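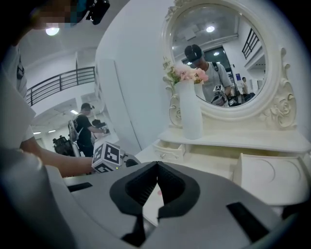

White vanity with the oval mirror, flowers in the tall vase.

Vanity dressing table - questions we get a lot
Updated 02/01/2023

Same emails every week so putting it all in one place. Covers the white carved vanity with the oval mirror (Hasley model, item 532). Other tables have their own page.

Does the mirror come with it?
Yes. Mirror and table are sold together, we don't split them. Please stop asking for just the mirror, sorry.

Does it come off for moving?
It does. Two people for this. One holds the mirror by the outer frame, low down, other one does the screws at the back. Don't grab it by the rose or the leaves. Those are the bits that chip.

How heavy is it?
With the mirror on, 100 pounds. Feels like more on stairs.

Are the flowers and vase included?
No! Those are ours. Flowers are artificial, pale pink, no water so no rings on the top. If you use real ones put a saucer under the vase. White finish marks if water sits overnight.

How do I dust the carving?
Soft paintbrush, dry. An old makeup brush is fine too. Go along the scrolls and not across. Then a barely damp cloth on the flat parts. Keep furniture spray away from it, gets in the grooves and goes yellow after a while.

And the mirror?
Spray the cloth, never the glass. Spray on the glass runs down behind the frame and you get those black spots at the bottom edge. Those don't come out.

What fits in the drawers?
Small stuff. They are shallow. Cards, combs, lipsticks laying down, nail things. A hair dryer won't go in, don't force it. Tall bottles have to live on top or someplace else.
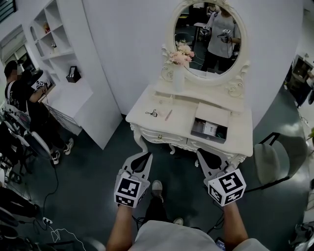 Right drawer open, scissors and pink stick still out on top.

My drawer sticks, is it broken?
Probably not. Take everything out first, nine times in ten its a card or a bobby pin down the back. Then pull it out level. If you let the front tip up the back end digs in and it jams. Rub a plain white candle along the runners, push it in and out a few times, done. Still sticking after that, write us.

The knob came off
Turns from the inside. Hold the knob, tighten the screw from inside the drawer with a short screwdriver. Not too tight. If you lost the knob we send a new one free, tell us which drawer.

Any tips for keeping the top clear?
People ask this more than you'd think. What works for us:
Everything off the top once a week, wipe, put back only what you used that week.
Scissors go in a drawer, closed, points to the back. They scratch the finish if they get slid around.
Pens and pencils in a drawer too. Cap on. Eyeliner on white paint is a pain to get off (try a dab of baby oil, then dish soap, then dry it right away).
One vase, nothing else in front of the mirror. You need to see your face.
Line the drawers. Cut paper works fine, swap it when it gets grubby.

It rocks on my floor
Felt pads. They come in the bag with the screws, 4 of them. The feet are scrolled so the flat part that touches the floor is small - press the pad on, leave it an hour before you stand it up. Old floors might need two pads on one foot.

Can I paint it?
Your table, go ahead. Sand very lightly, prime, thin coats. The carving fills up if you go thick. Painting ends the warranty though.

Do you have it in other colors?
White only right now. Cream was planned for November, didn't happen. Will post here when theres news.

Where can I see one?
Showroom at Masness, upstairs. Call first, we move things around.

Who delivers?
Ramanauskas does local, Pallstead does everything else. Local is usually same week. Pallstead takes up to 20 days and they bring it to the front door only, so have somebody there to help you carry.

Returns?
Keep the box until you're sure. No box, no return. Photos of any chips the day it arrives please, with the order number in the email.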